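Search this site
Enter a title, a country, a question
Go

Questions I get asked about the festival and how I cover it

I run a small site about movies with subtitles, and every January, when the Elisora festival puts up its lineup, my inbox fills with the same dozen questions. So I finally wrote the answers down! If yours is missing, write to me and I'll add it.

What is Elisora, exactly?

A winter festival for films in languages other than English. It runs nine days, uses three theaters and one very drafty lecture hall, and gives out a main prize plus an audience prize. The main prize goes to whatever the jury picks. The audience prize goes to whatever made people cry on the tram home (I'm only half kidding).

How many movies are in it this year?

There are 141 counting the shorts. Take the shorts away and you get 39 features, and I'm hoping to see most of them. I said that last year too, and then I got a cold on day four.

Can a film from an earlier year compete?

No. It has to have had its first public showing after the previous festival closed. Restored classics get their own section, out of competition, and I'd tell you to start there if you've never been. The prints look wonderful and you can usually get a seat.

Who votes for the audience prize?

Anyone with a ticket. You get a paper slip on the way in and tear it at your score on the way out. A film needs at least 1,000 slips to qualify, which is hard on the ones stuck in the lecture hall at 10 a.m. I've complained about this rule on the site more than once and I'm going to keep doing it.

Which film are you rooting for?

Flinine, by a mile. It's a family drama about two sisters who inherit a ferry and can't agree on whether to sell it, and I've already seen it twice on a press link. The last 20 minutes are almost silent and I didn't look at my phone once. My second choice is Sustimard, a heist comedy that has no business being as sad as it is. 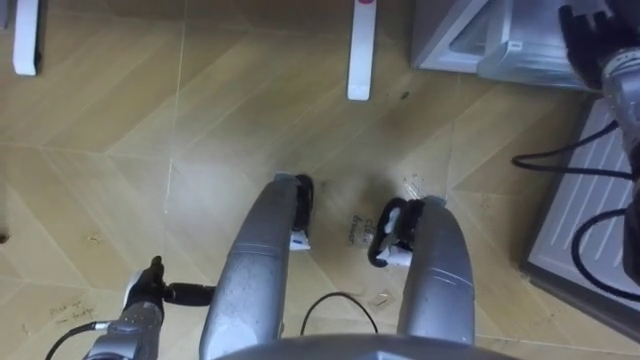 Two grippers, face to face over a tiled floor.

Is Erdős worth three hours of my life?

I think so, but bring a snack. It's named after a street (you don't find out which one until the second hour), and it follows one apartment building through a single summer. I loved the landlady and got lost in the subplot about the piano. Friends of mine walked out, friends of mine went back the next night, so make of that what you will.

Do you always read the subtitles, or do you watch dubs?

Subtitles, always, at least for the first viewing. Dubbing has gotten a lot better and I don't look down on anybody who prefers it. I just miss the voices. If small text is hard on your eyes, sit in the middle block at the big theater, where the screen is low and the lettering is large.

How do I get tickets?

Online, starting on a Monday morning. The opening night film has around 2,000 seats across all the rooms and they go fast. Everything else is easier. Try again the night before, when the held seats get released, and keep refreshing!

Will the winners get a regular release?

Some do. The main prize winner nearly always finds a distributor, though it can take until fall before it reaches a theater near you. The audience prize winner often goes straight to streaming. I keep a list of release dates on the site and update it whenever I hear something solid.

Do you get paid by the festival?

No. I get a press pass and a tote bag, and I buy my own popcorn. If I'm ever given anything more than that, I'll say so at the top of the review.

Can I send you my own film?

Please do, with subtitles already on it. I can't promise a review, and I'm slow in the weeks right after the festival, but I do watch what people send me.

Contact | © All reviews and opinions are my own | Back to top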